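Let the Robot Club Do Chores

Every February I get the same question from parents at our club's open house, and it's always asked very politely. When do they get to the cool stuff? By cool stuff they mean the arena, the bumpers, the buzzer, the other team's machine getting shoved into a wall. I get it, I grew up on that too! But this year our students at Horkmont voted to skip the arena season and spend the whole spring on household jobs, and I think it's the best decision a room full of teenagers has made in my presence.

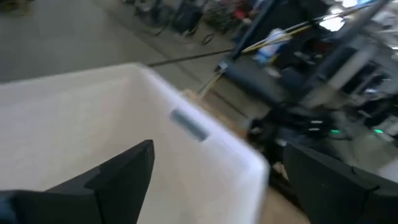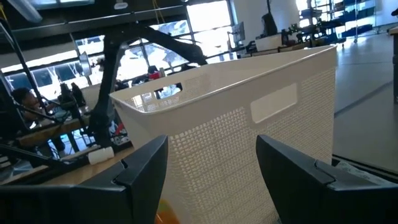

Bins and baskets from the gripper's point of view, Horkmont robotics club

I'll say up front that I'm biased. I've been helping with this club for years and I have strong feelings about laundry. Still, hear me out, because I think a lot of school programs have the wrong idea about what counts as hard.

In an arena match, the students know nearly everything ahead of time. The field is the same size every year, the game pieces come in a sealed bag, and there's a rule book (ours from last season had 95 pages) telling you exactly what you're allowed to touch. A laundry basket doesn't come with a rule book. One has lattice sides and a handle cutout that lets the daylight through, the next one is smooth and white with a small gray rectangle set into one wall, and the software that was so proud of itself on the first one may have no idea what to do with the second. Then somebody moves it six inches and goes to lunch.

Anas Chraibi, a junior who used to be our most devoted arena kid, spent three weeks on where the fingers should go on a rim. Three weeks! On a rim! He filled a notebook with drawings of corners. When I asked if he missed driving, he said driving was easier to explain to his grandmother but she liked this one better. I think she's right.

Now, the other side, because there is one and it's a fair one. Nesma Abdel Rahman coaches over at Ondbridge and we've argued about this more than once, mostly in parking lots. Her view is that competition gets kids in the door. You need the noise and the T-shirts, she says, and you need a date on the calendar when the thing has to work or everybody sees that it doesn't. She has 33 students and we don't, so I can't exactly wave her off. A chore project can drift. Ours did drift, for most of February, when two groups were quietly rewriting the same piece of code and neither wanted to say so.

But a deadline doesn't have to be a match. We set ours for 17th March, with families invited and the students picking the jobs, and it worked fine as a deadline. People stayed late. There was panic over a cable. All the good ingredients were there, minus the bus ride to Drirbridge and the $350 entry fee.

And money is the part I'd really like other schools to think about. Our last full arena season cost $3,145 once you added travel, and a good chunk of that went into parts that fit one game and nothing else. They're in a closet now. A plastic bin costs next to nothing, you can use it again next year, and if it cracks you go buy a different one and call that a new test.

What I care about most, though, is who shows up. Some of the students who joined this spring had never come near the club before. One told me she'd assumed it was for people who like fighting games. She does like arguing about how to grab a basket without tipping it, and she's very good at it, and I would never have met her at a tournament.

I'm not asking anyone to cancel their season. Take one term and try it. Pick something boring from your own house and let the kids find out how much is hiding in it. Nesma says she might, after Ondbridge finishes its season, and I've already offered to lend her a basket.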